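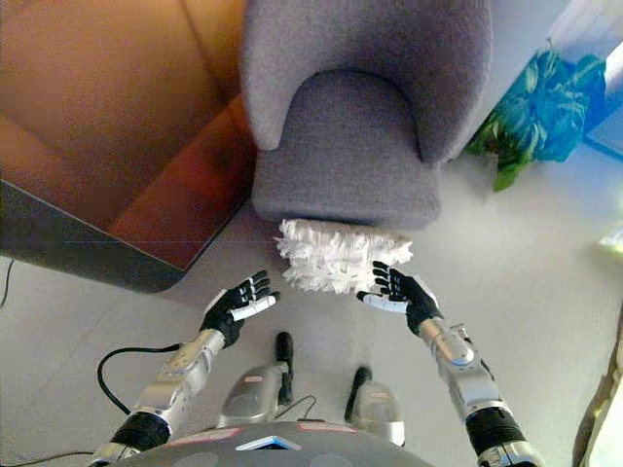

Reupholstering one chair at a time

The owner of Hekska, a two-room upholstery shop in Wula, takes in chairs and small sofas and turns down nearly everything else.

"I did beds for a while," she says. "They took up the floor for weeks."

Most customers ask about fabric first. She would like them to ask about the seat. "Foam goes before the cloth does – press down with your fist and if you feel the board, it needs replacing."

A plain armchair costs $600 with a mid-range fabric and takes 3 weeks. Buttons and piping add $100. She buys most of her cloth from Bansal and says nubby grays still outsell everything on the sample rack.

January is her slow month. She spends it stripping old frames and sharpening shears.

Would she take on an apprentice? "I'd need a bigger room," she says. "Ask me next year."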